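Tags: Software, Tracking, FAQ

Bundia Recorder: Frequently Asked Questions

Maintained by Adesuwa Nwachukwu. Last updated September 28, 2020.

What does the software do?

Bundia Recorder takes video and pose data from hand-held grippers and writes them to one session file with a shared clock. The file can be replayed, trimmed and exported for policy training. It does not control a robot. For that you need Trernley, our separate planning package, which reads the same files.

Do I need one marker cube per gripper?

Yes. Each cube needs its own set of marker IDs. If two grippers share IDs, the tracker will jump between them and the session will be rejected at import. The IDs are set in the file grippers.cfg, and you have to restart the tracker after editing it.

Why does the pose drop out when I turn my wrist?

The solver needs at least one full marker face. With one face in view it still gives a pose, but the rotation is noisy. With 2 faces it is much steadier. Short gaps are filled from the motion sensor for up to 225 milliseconds. After that the samples are marked invalid and the exporter skips them.

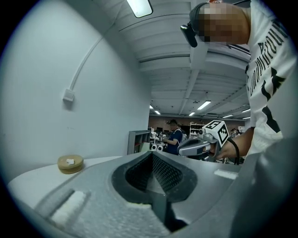 You can change the gap limit in the settings, but we don't recommend raising it. Position drift builds up quickly, and the bad samples are hard to find later.

Two people are working at neighboring tables. Will that cause problems?

Not if every cube has its own IDs. Set the work area for each station before recording. Markers outside the work area are still detected but are left out of the session file.

Are faces stored?

Faces are pixelated during import. The original video stays on the recording computer until you delete it. Check the result before you share anything, as profile views are sometimes missed.

Import stops with error 992. What is it?

The clocks on the cameras disagree. Run the sync tool, record a new test clip and import that first. Old sessions can be repaired with the realign command if the offset stayed constant.

Which version should I use?

Version 4. The Miettinen calibration format is only read by this version. Older calibration files have to be converted once.

Comments

Dario Costa: The realign command fixed most of our Flomville sessions. Two still fail with the same error. Is there a log I can send?

Adesuwa Nwachukwu: Please send import.log from the session folder. If the offset changed partway through, realign won't help and you will need to split the session.

mkr: Can the work area be saved per station? I have to draw it again every time I open the program.

Adesuwa Nwachukwu: Use Save Station in the File menu. Automatic loading is planned for December.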